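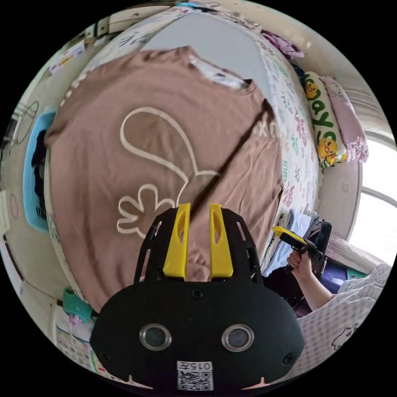

衣服叠好放进柜子以后，为什么过几天又乱了？

多数时候问题出在取衣服那一步。平放成一摞的衣服，要拿中间一件就得掀起上面的几件，放回去时边缘对不齐，再抽几次整摞就歪了。叠法、摞的高度和柜格的深度都会影响散乱的快慢，其中摞的高度影响最大。

家庭衣物折叠与收纳方式的比较
Lutcombe 社区学院 生活技术课程 学生项目报告
项目成员：Khải Vi、Mitra Soltani、Nikola Karagiannis
指导教师：Verna Ferreira
提交日期：2024年10月10日
阅读时间：9 分钟
打印 | 电子邮件

一、选题经过

这个题目最初由 Mitra 提出。她家换季时要把夏天的衣服收起来，把厚的拿出来，一家人在床上叠了一个下午，结果柜门关不严，又拿出来重叠。我们在课上讨论时发现，组里每个人叠衣服的办法都不一样：有人先折袖子，有人先对折衣身，有人把袖子斜着压过来再卷。大家都说自己的办法省地方，可是谁也没有比较过。

Verna Ferreira 老师建议我们把问题缩小。原来的题目叫“如何整理卧室”，范围太大，而且很难记录。改过之后只研究一件事：衣服从摊在床上到放进柜子，再到被取出来，中间哪些做法会影响平整和稳定。鞋、包、书桌上的东西都不在研究范围内。

二、场地和材料

折叠在卧室的床上进行。我们考虑过用教室的长桌，试过以后放弃了。桌面比较硬，衣服容易抚平，但是多数家庭没有空桌子可以用来叠衣服，在桌上得到的结果拿回家用不上。床面软，手按下去会陷，衣服跟着起皱，这些麻烦在家里都会遇到，所以应当保留。

床单是白底的，印着彩色的“福”字。选样品时我们考虑过它对辨认衣边的影响。浅色衣服铺在这种床单上，边线容易和花纹混在一起，对折时看不准中线；棕色的上衣就好认得多。后来凡是浅色衣物，我们都先在床上用手沿着边摸一遍再折。这一步写进了操作说明，做的人普遍觉得有用。

枕头留在床头没有拿走。白底印黄色鸭子的那个和带荷叶边的浅粉色那个都在床头，叠衣服时衣领朝向枕头，下摆朝向操作的人。固定方向之后，几个人的动作才能互相比较。刚开始没有规定方向，Khải Vi 习惯领口朝自己，同一个步骤说“向左折”，她和别人折的正好是相反的一边。

衣物样品由组员从家里拿来，分为薄上衣、厚上衣、毛巾和盖毯。我们没有买新衣服。新衣服的折痕是出厂时压的，照着原来的痕迹折很容易整齐，洗过多次的衣服就没有这个便利。

收纳用的柜格高度不一，深度基本相同。我们另外用了 Drumari 的布质收纳盒和 Fostent 的薄隔板，都是组员家里原有的，没有专门比较它们的质量。

三、三种叠法

第一种叫“背面居中法”。衣服正面朝下铺平，两侧向中间折，袖子顺着衣身折回来，再从下摆向领口对折。叠出来是规则的长方形，正面图案露在外面，找衣服时容易认。缺点是必须翻面，翻的时候刚抚平的地方又皱了。

第二种叫“斜袖法”。衣服正面朝上，先把一只袖子斜着折过衣身，再折另一只，然后对折。不用翻面，动作少，适合短袖和不太厚的长袖。缺点是袖子压在里面，厚的地方集中在一处。

第三种是卷法。先按第一种或第二种折成长条，再从一头卷到另一头。卷好的衣服可以竖着放，也可以塞进盒子的空隙里。对带印花的衣服要注意，卷得太紧，印花处容易留下折纹。

三种叠法都由同一个人先示范，其他人照着做。示范不作口头解释，照做的人如果看不懂可以要求重来。这样安排是为了看出哪种叠法容易学。结果第二种看一遍基本就会了，第一种常有人在折袖子的地方停下来，第三种的困难在收尾，卷到最后松手，衣服会自己散开一点。

四、记录办法

每叠完一件，由旁边的人填一行表格，内容包括衣物种类、叠法、是否重叠、放入的位置。表格由 Nikola 设计，第一版栏目太多，填表比叠衣服还慢，后来删去了“手感”“颜色”和“主观满意度”。“是否重叠”一栏保留下来，后面的分析主要靠它。

整个记录期从九月开始，持续两周，一共得到 282 条有效记录。有些记录漏填了叠法，没有计入。漏填多半发生在连着叠好几件的时候，填表的人跟不上。下次再做，应该规定叠一件停一下。

我们还做了一份简短的问卷，发给课程里的同学和他们的家人，收回 100 份。问卷只问平时怎样叠、在哪里叠、多久整理一次柜子，不问衣服的数量，有的家庭可能不愿意回答这样的问题。

放进柜子以后的情况由各人在自己家里观察。观察时尽量不改变平时取衣服的习惯。这一点很难保证，Mitra 自己说，知道要记录以后，她取衣服比以前小心。

五、混合摞放

在做单一种类之前，我们先试了混合摞放，也就是把不同材质的织物叠在一起，看哪一层最先移动。这部分原来打算放在最后，但是柜格空间有限，毛巾、毯子和衣服本来就常常放在一处，所以提前了。

有一摞是这样的：带棕色小兔图案的粉棕色织物，米白色的绗缝毯，一块皱着的白布，再加一条浅蓝色毛巾。绗缝毯上有一排排缝线形成的凹凸，厚薄不匀，放平以后手一压就向旁边鼓。毛巾的下摆如果没有塞好，会从侧面垂下来，拿整摞的时候首先被碰到的就是这里。

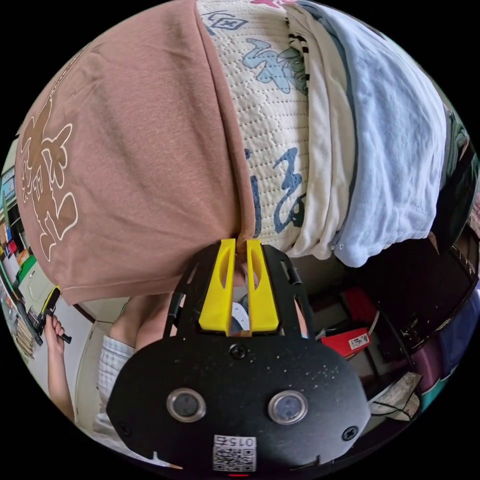 栏目：收纳实践 / 织物类

搬动一摞织物时，手应当托在哪里，组里有过争论。一种看法是只捏住下面的折边，这样快，一只手就够。另一种看法是手掌要伸到底下，把整摞托住。我们把两种都试了。捏折边时，最下层被拉紧，上面各层向没有支撑的一侧倾斜，薄的一层容易滑出来。手掌托底比较稳，但是放进柜格时手要抽出来，抽手的动作又会带动最下层。

Nikola 提出的折中办法是在最下面垫一层硬一些的东西。他用的是 Fostent 隔板，放进去以后板留在原处，不再抽出。这样做稳当，代价是每摞都要占一块板的厚度，而且柜子里板多了以后，小件容易掉到板和柜壁之间。我们最后建议只在放毯子和大毛巾时使用隔板，普通上衣不用。

关于上下顺序，观察到的情况比较一致。绗缝的、表面粗的放下面，光滑的放上面，整摞比较不容易滑。反过来放，粗的一层会把下面光滑的一层一起带走。毛巾放在最上面时，折口应当朝里，让圆边朝外。圆边朝外还有一个好处，取的时候看得清是几层，一次不会带出两条。

按种类分开放当然更整齐，问卷里也有不少人这样回答。可是分开放需要的格子多，家里柜子小的做不到。我们认为混放可以接受，条件是摞得低，并且同一摞里不要既有每天用的，又有一季才用一次的。

六、厚上衣的问题

薄上衣的结果比较简单，三种叠法差别不大，选自己熟悉的就可以。厚上衣的差别明显，所以单独写一节。

厚上衣的困难首先在袖子。绒面的衣服袖口有罗纹，比衣身厚，也比衣身有弹性。袖子斜着折过来以后，从袖口到肩部会形成一道棱，衣身其他地方却是平的。再对折一次，这道棱就变成双层，叠好的衣服一边高一边低。几件这样的衣服摞在一起，如果高的一边都在同侧，整摞必然倾斜。

解决的办法有两个。一是左右袖子折的角度不同，一只斜向上，一只斜向下，让两道棱错开。二是摞放时一件朝左、一件朝右，交替放。第一个办法要记住角度，教别人时比较费口舌；第二个办法不改变叠法，只改变放法，家里的老人和孩子都能做到。

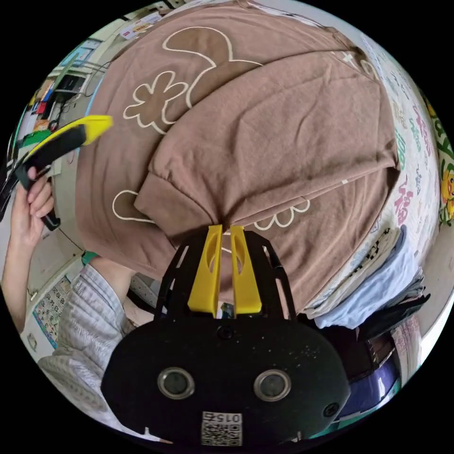 交替放也有前提，就是每件衣服叠出来的长宽要接近。衣服大小不同，折完以后长短不齐，交替放反而使边缘更乱。我们的做法是先定一个宽度，以柜格的宽度为准，折两侧时按这个宽度来折，多出来的部分折在里面。开始几件用尺量，后来在床单上找一个固定的花纹当记号，比尺方便。床单换了以后记号就没有了，所以操作说明里还是写用尺。

带图案的上衣要多考虑一点。正面有米白色轮廓图案的棕色上衣，折线如果压在图案上，时间长了图案边缘可能会翘起。我们没有足够的时间证实这一点，只是按照 Mitra 母亲的经验，让折线避开图案，避不开的时候折得松一些。用斜袖法时袖子盖在图案上，里外两层都有一定厚度，摞在最下面会被压得很实，因此建议这类衣服放在上层。

抚平的方向也值得一提。多数人习惯从上往下抹，抹到下摆时皱纹都集中在那里。Khải Vi 的办法是从中间往两边抹，袖子最后处理。比较之后，全组都改用了她的办法。床面软，抹的时候另一只手要按住衣领，否则整件衣服会跟着移动。

七、结果

从记录来看，需要重叠的情况主要集中在两类：一类是厚上衣采用卷法，卷好以后散开；另一类是薄上衣采用背面居中法，翻面时走形。斜袖法重叠的最少，尤其是在操作的人刚开始学的时候。

放进柜子以后，卷法的表现比平放好。竖着放在盒子里的卷状衣服，取一件不影响其他，盒子没有装满时会倒，装满以后就不倒了。平放的衣服只要摞得低，取用时也不太乱。超过了一定高度，不管用什么叠法都会歪。这个高度和衣服的厚薄有关，我们没有得出一个通用的数值，建议以单手能稳稳托住为限。

问卷中，多数人在床上叠衣服，其次是沙发。有人写明是坐着叠，有人是站着叠。站着叠的人更常提到腰酸。我们在设计时没有把高度列为因素，这是一个遗漏。Azra Angelovski 同学旁听了我们的中期汇报，提出应当记录床面到手肘的距离，可惜那时记录已经过半，没有办法补。

八、分工和不足

Khải Vi 负责示范和操作说明，Mitra Soltani 负责问卷，Nikola Karagiannis 负责表格和数据整理。报告各节由三人分写，由 Mitra 统一文字。

主要的不足有这样一些。样品都来自组员家里，衣服的尺码偏小，大尺码和童装都缺少。观察时间短，没有经过一次完整的换季，毛衣之类几乎没有取用记录。柜子的深度没有变化，浅柜和抽屉的情况不能从我们的结果里推出来。另外，“乱”的判断靠各人自己看，标准不统一。原来想请一个人统一看，但是柜子都在各家卧室里，不方便。

九、给使用者的建议

叠之前先把衣服按厚薄分开，厚的和薄的不要交替叠，手上的力度不一样，换来换去容易叠得松紧不匀。

薄上衣用斜袖法。厚上衣平放，左右交替。卷法适合有盒子的家庭，没有盒子不建议用。

毯子和大毛巾放在柜子下部，折口朝里。搬的时候双手托底，一次少拿一些。

常穿的衣服单独放一格，哪怕这一格没有放满。我们在自己家里试下来，乱的总是常穿的那几件所在的地方，把它们移开以后，其余的格子到记录结束时都还算整齐。

操作说明和空白记录表存放在课程资料柜 Calloway 文件夹内，下一组同学可以借用，用后请放回原处。表格中“放入的位置”一栏建议改为先画柜子简图再填编号，我们用文字写的“上面靠左”之类，后来整理时有几处连自己也看不明白。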